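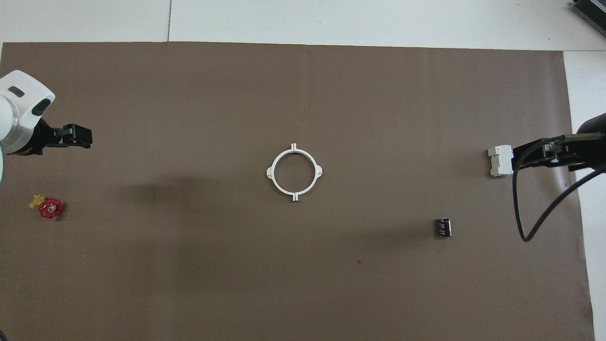
About Plundmont

Plundmont teaches robots to handle small parts. The company was founded by Eamon Kavanagh and Muireann Ó Gríofa, who had worked together on assembly lines and had seen how much time was lost each time a fixed program had to be rewritten for a new component. Our staff show a machine what is wanted, by guiding its arms by hand or by steering them from a control station, and the recorded movements are used to train the software that will later do the work unaided.

We occupy two floors of a former print works at Mullgate. The lower floor holds the teaching benches and the parts store. The upper floor is given over to offices, the data team and a room for visitors.

What We Do

Customers come to us with a task that is still done by hand, usually the sorting, placing or fitting of parts that vary too much for ordinary automation. We agree with the customer what a correct result looks like, set the task up on one of our benches and begin recording. Most tasks require 200 good demonstrations before training starts. Harder ones, in which two arms must work together or a part must be turned before it is placed, may require 800.

The parts we work with are those found in any plumbing, electrical or repair trade: valves with handwheels, plastic rings, capacitors, small modules and the like. They are laid out on plain brown paper over a white table, and their positions are changed between one recording and the next so that the software does not come to depend on a single arrangement.

How We Teach

Two methods are in use. In hand guiding, the operator takes hold of the arm and moves it through the task at the pace a person would normally work. This suits short movements and tasks where the operator needs to feel the weight of the arm. In remote control, the operator sits at a station and directs a pair of arms, each fitted with a gripper. This is slower to learn, but it keeps the operator's hands out of the recording and is our usual method for two-armed work.

Every operator completes a training period under Mairéad Noonan, Head of Teaching, before recording for a customer. New operators begin with single pick-and-place exercises and move on to two-armed tasks when their recordings are consistently accepted. A recording with a dropped part is kept and labelled as such - our data team has found these useful - but it does not count towards the number agreed with the customer.

Our People

Plundmont employs 44 people. Eamon Kavanagh is Managing Director. Muireann Ó Gríofa is Technical Director and leads the group responsible for training and testing. Fergal Flanagan manages the benches, including the upkeep of arms, grippers and cabling. Saoirse Brennan is responsible for customer projects and is the first point of contact for new enquiries.

Many of our operators joined us from watch repair, dental laboratories and electronics assembly. No experience of programming is required for these posts. Vacancies are advertised each June, with part-time and evening shifts available.

Our Software

Recordings are stored and reviewed in Clumo, a system written by our own staff. It allows a reviewer to play back a demonstration, mark the point at which each part is gripped or released, and return the recording to the operator with comments. Clumo now holds 551 separate tasks. Recordings made for a customer remain the property of that customer and are not used in other projects without written consent.

The Deschamps Room

Our visitors' room looks out over the teaching floor and contains one remote control station, where guests may try a simple task under supervision. School and college groups are received on the first Saturday of the month, by arrangement. Groups should be accompanied by a member of teaching staff, and long hair must be tied back on the lower floor.

Enquiries about projects, visits and employment may be made at the Mullgate reception desk or through the contact form on this website.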